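"La secadora no perdona los bolsillos": conversación con la encargada de una lavandería de autoservicio

La lavandería Losar abre a las siete de la mañana y cierra cuando sale la última persona, que a veces es muy tarde. Su encargada trabaja allí desde que el local se inauguró, un mes de septiembre, con la mitad de las máquinas que tiene hoy. Me pidió que no pusiera su nombre en el texto. "Los clientes me llaman 'la de la lavandería' y con esto estoy contenta", me explicó mientras doblaba unas toallas de un hotel pequeño del barrio.

Yo vine a hablar con ella por una razón muy personal. Cuando me mudé a esta ciudad no tenía lavadora en el piso, y durante 11 meses lavé toda mi ropa en locales como este. Nunca aprendí a hacerlo bien. Encogí dos jerséis y una manta, y siempre pensé que la culpa era de las máquinas.

"La culpa casi siempre es de la prisa", dice ella. "La gente llega, mete todo, aprieta el botón y se va a tomar un café. Yo también lo hacía en mi casa. Pero aquí la máquina es grande y el tambor tiene mucha fuerza, y una camisa delicada con cuatro vaqueros sale como sale".

Le pregunté cuál es el error más frecuente y no tuvo que pensarlo. Según ella, es llenar demasiado el tambor. Los clientes ven una puerta grande y creen que todo el espacio es para la ropa. Ella recomienda dejar libre la parte de arriba, por lo menos el ancho de una mano abierta, para que las prendas puedan caer y moverse. "Si la ropa no cae, no se lava. Solo da vueltas en un agua sucia", comenta. Con la secadora es todavía más estricta: media carga, sobre todo si son sábanas. Las sábanas se enrollan, forman una bola, y el centro de esta bola queda húmedo aunque por fuera esté caliente.

El segundo error son los bolsillos. En un cajón del mostrador guarda lo que ha encontrado durante los años: monedas, llaves, un pintalabios, la tapa de un bolígrafo. El pintalabios lo recuerda con especial tristeza. "Era rojo oscuro y la señora secaba ropa blanca. La secadora no perdona los bolsillos. Después yo estuve toda la tarde limpiando el tambor con un trapo y alcohol, y la señora estuvo toda la tarde llorando, más o menos".

Hablamos bastante tiempo de las puertas, un tema que yo no esperaba. Para ella, la puerta es la parte que el cliente trata peor: la empuja con la rodilla, cuelga de ella la bolsa, la cierra de golpe. Tiene la costumbre de pasar un paño por el cristal y por el aro varias veces al día.
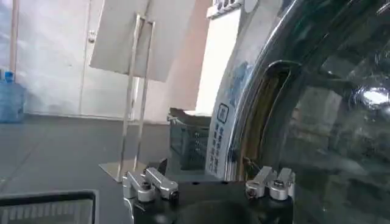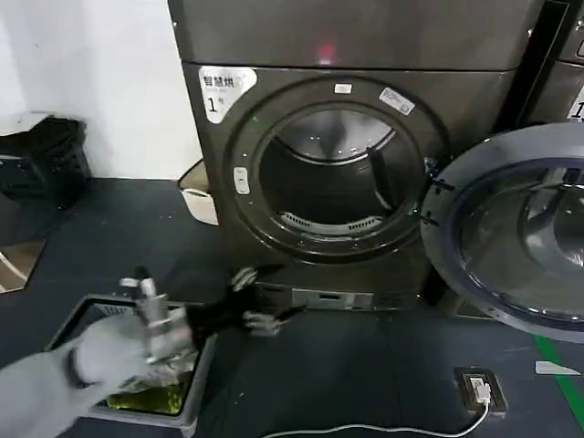

"Antes de meter la ropa, se mira dentro", insiste. Mirar dentro significa para ella tres segundos: girar el tambor un poco con la mano, comprobar que no queda un calcetín de la persona anterior y tocar el borde de abajo, donde se junta la pelusa. Los calcetines olvidados van a una cesta al lado de la entrada. Casi ninguno encuentra a su dueño.

Sobre la pelusa podría hablar una hora entera. El filtro se limpia después de cada uso, y en Losar lo hace ella misma porque no se fía de nadie. Un filtro lleno alarga el secado, gasta más electricidad y, en el peor caso, puede provocar un incendio. Cuando en invierno lavan muchas mantas, lo revisa también a mitad del ciclo. Me enseñó el cepillo que usa, de mango largo, ya bastante gastado. Es de la marca Ivex y lo prefiere a otro más caro que compró el año pasado y que perdió los pelos en pocas semanas.

También le pregunté por las temperaturas, que para mí son un misterio. Ella seca el algodón normal a 65 grados. La ropa deportiva y todo lo que lleva elástico va siempre en el programa suave. La lana no entra en la secadora, y en este punto no acepta discusión. "Me dicen: 'pero solo cinco minutos'. Pues en cinco minutos tiene usted un jersey para el gato".

El detergente es otra batalla. Vende en el mostrador botes de Rolis en tamaño pequeño, suficiente para una colada, porque los clientes que traen el suyo de casa echan demasiado. Con tanta espuma el aclarado no termina bien y la ropa queda dura. El suavizante le gusta poco y para las toallas lo prohíbe – "bueno, no puedo prohibirlo, pero pongo mala cara" – porque después no absorben el agua.

A las 12 entró un estudiante con una mochila de montaña llena de ropa, y la entrevista se paró un momento. La encargada le ayudó a separar los colores encima de la mesa. Después le dio una bolsa de red marca Stan para los calcetines, que se presta gratis y que, según dice, casi todos devuelven.

Cuando volvió, le pregunté si todavía se aburre alguna vez con este trabajo. Se quedó callada un rato. Me contó que le gusta la última hora, cuando vienen los que trabajan en los restaurantes y hay poca conversación. "Cada uno mira su ropa dar vueltas. Yo doblo lo que queda. A esa hora huele a limpio todo el local, y eso que llevo aquí muchos años y ya no debería notarlo".

Antes de irme le confesé lo de mis jerséis. Quiso saber de qué eran. Lana, le dije. Movió la cabeza y siguió doblando las toallas del hotel.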